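**stanciu_club** wrote:
Folding task for the Stetolach student round, take one million. I'm on pants this week and I'm stuck on the waistband. We have 48 demos logged and I need 121. Where do you all grab first?
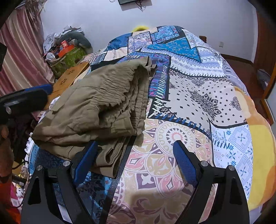
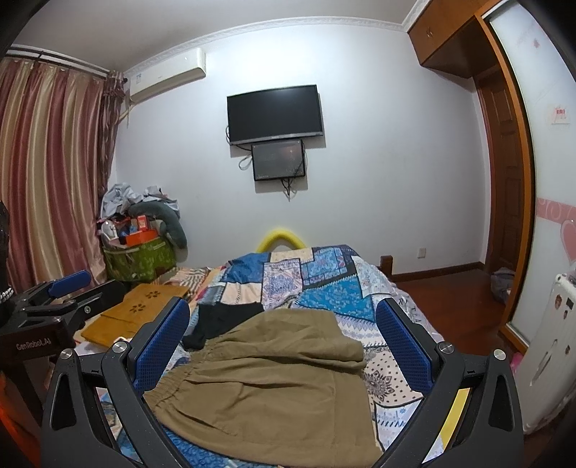
*Olive pants, elastic waist, on the patchwork spread*

**ketill_f** wrote:
Waistband first, always! Pinch one end of the elastic and the legs sort of follow.

**szewing** wrote:
Disagree with Ketill, sorry. Elastic bunches up and the pads get two layers when you wanted one. I go for the hems. Also, would you try a plain sheet? That print is super busy.

**ketill_f** wrote:
Busy is good, houses are busy. Hems took me 13 tries in March, no thanks.

**stanciu_club** wrote:
Keeping the print, lol. I'll do half waistband, half hems and post the numbers for both.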